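From: Constanza Ibarra
To: Pilido users list
Subject: Re: hand-held demos, small round stuff keeps slipping

Bahman Asadi wrote:
> Our first 200 demos with the hand-held grippers are in and
> the policy is fine on boxes but hopeless on anything small.
> Is it the pads, or is it us? Also, do you people really
> record in kitchens and bedrooms or is that just the talk
> from August?

Hi Bahman, hi all,

It's you (sorry!), or at least it was us when we had the same trouble. We went through 431 demos of our own one long evening and the bad ones nearly all had the same thing in them - the person closes on the object, feels it seat, and then starts moving before the fingers have settled. Your hand knows it's fine. The policy only gets the pictures and the finger width, so it learns to leave early.

So now we do a silly slow count of two after every close. Dunitz hated it for a day and then couldn't stop doing it. And yes, we really do work in people's homes, and I like it much better than the bench at Yáñez!

The tall, flat-sided things are where I start new people off, because you get a nice square grip and can learn the feel of the trigger.
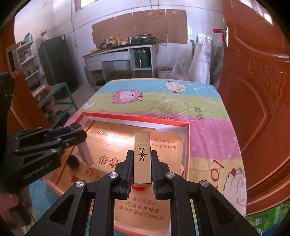

Lipstick tube held upright, second gripper off to the left.

After that come the bottle caps, and those are a pain. They're light, they're round, and if one finger gets there first the cap scoots away from you. What worked for us was coming down with the fingers only a little wider than the cap, then closing evenly. Our keep rate on caps went from awful to something I'm willing to show people. I also stopped throwing out the fumbles where the person recovers cleanly. Plimier tags those separately and we mix a few back in.

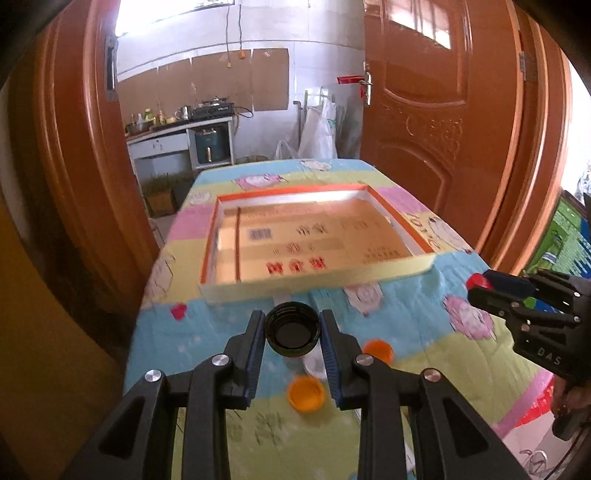

Do both hands have to be recording if only one is doing the grasping?
Keep both on, so the idle hand's pose is in the data and the policy learns to hold that arm out of the way.

One more thing, do your slow counts for the release too. We forgot that and had 17 demos where things got flung more than placed.

If you want, send me 100 of your small-object ones and I'll go through them with a cup of coffee this week.

Constanza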